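Playroom and Waiting Area Inspection, Ground Floor
Dutden Community Clinic, form 118, July round

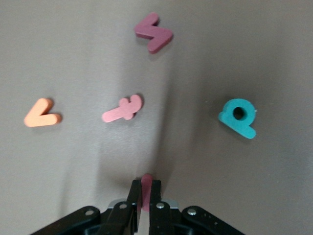

Fig. 1. Foam letters on gray surface.

Scope: waiting room, play corner, corridor to the treatment rooms, parent toilet, storage closet. Treatment rooms are inspected under a separate form. Ratings: OK, Minor (fix before the next round), Major (fix within the week), Stop (take out of use at once). Comments are required for anything other than OK.

1. Floors and walking surfaces

1.1 Floor covering flat, no lifted edges. Minor.
Comment: Seam at the corridor entrance has opened along the door side. Not yet a trip point. The previous repair was done with contact adhesive and has let go in the same place. Heat weld the seam this time.

1.2 Entrance mat fits its recess. OK.

1.3 Play mats lie flat and do not slide. Minor.
Comment: The large mat moves under a sideways push with the foot. The grip underlay is 2 inches short on the window side. Replace the underlay. Do not use double-sided tape; it left residue on the floor last winter and the residue held dirt.

1.4 No wet areas at time of inspection. OK.
Comment: Inspected at 7:30 a.m., before opening. Repeat after the first rain, when umbrellas are left by the radiator.

2. Furniture

2.1 Chairs stable, no loose legs or missing glides. Minor.
Comment: Verbruggen stacking chairs, row by the reception desk. One has lost a rear glide and rocks. Moved to storage and tagged. The bolts on the rest of the row were checked by hand and are tight.

2.2 Bookcase anchored to the wall. Major.
Comment: Upper bracket is fixed to the case but the wall screw turns freely. The plug has pulled out of the plaster. Move the fixing point to the stud and use the longer screw supplied with the bracket kit. Heavy books to the bottom shelf until this is done. The case is not to be used as a mount for the poster rail.

2.3 Table edges and corners rounded or covered. OK.

2.4 Radiator cover secure, surface temperature acceptable. Not rated.
Comment: Heating is off for the season. Cover is secure. Carry the temperature check over to the first round after the heating comes on.

3. Toys and play materials

3.1 No parts that pass the small parts cylinder. OK.
Comment: All loose items were tried in the cylinder. The wooden bead frame was pulled and twisted at each joint with no movement.

3.2 Foam items free of bite marks, tears and crumbling. Minor.
Comment: One foam block has a torn corner and was discarded. Foam is to be thrown out at the first visible tear. Trimming with scissors is not accepted, as the cut face sheds.

3.3 Battery compartments closed with a screw. OK.
Comment: Two battery toys remain. Both screws present and tight. Button cell toys are not accepted as donations.

3.4 Soft toys removed or laundered on schedule. Minor.
Comment: Laundry log has no entry for the most recent cycle. The toys may well have been washed, but an unsigned line is treated as not done. Wash and sign.

3.5 Hard toys cleaned daily. OK.
Comment: Log complete. Darnilis surface cleaner in use, bottle labeled and dated. Contact time is printed on the log sheet, as requested in the last round.

3.6 Crayons and paper. OK.

4. Doors, windows and cords

4.1 Finger guards on the hinge side of doors. Major.
Comment: Guard on the parent toilet door is split from the handle height down. The gap opens to full width when the door is at 90 degrees. Order the replacement by the full door length; the short version leaves the lower section exposed.

4.2 Blind cords secured out of reach. OK.
Comment: Cleats fitted above 60 inches. The left blind had its cord hanging free at the last round. It was wound on the cleat this time.

4.3 Window restrictors working. OK.

4.4 Door closers do not slam. Minor.
Comment: Corridor door closes too fast over the final part of its travel. Adjust the latching valve a quarter turn and recheck.

5. Electrical

5.1 Outlets within reach of children fitted with tamper-resistant covers. OK.

5.2 No extension cords in public areas. Minor.
Comment: A cord was found behind the fish tank stand, feeding the desk fan. Removed. If the fan is needed, it goes on the reception side.

5.3 Ground fault outlet in the parent toilet trips on test. OK.

5.4 Emergency lights come on when the test button is held. OK.
Comment: The corridor unit is dimmer than the others. Duration test is due with the annual fire inspection. Unit number 1654, if a battery has to be ordered.

6. Storage closet

6.1 Locked when not attended. Stop.
Comment: Found unlocked with the key in the door. Cleaning chemicals are kept inside. Locked during the inspection and the key returned to reception. The Zovis key cabinet has a hook marked for this closet and it is to be used. Item stays open until two rounds in a row show it locked.

6.2 Chemicals in original containers with readable labels. OK.

6.3 Clear space below the ceiling detector. Minor.
Comment: Paper towel cartons stacked too high on the top shelf. Lower the stack by one carton.

7. Exits

7.1 Exit route clear for its full width. OK.
Comment: Stroller parking line is worn and hard to see near the exit. Repaint when the parking lot lines are done.

7.2 Exit door opens with one motion, no key. OK.

7.3 Evacuation plan posted and current. Minor.
Comment: Plan still shows the old position of the reception desk. Replace both copies.

Follow-up

Item 6.1 was reported to the front desk at the time of inspection. Items 2.2 and 4.1 go to building maintenance with this form attached. Minor items are closed by initials in the right margin of the paper copy. Open items from this round are copied to the top of the next form before the walk starts.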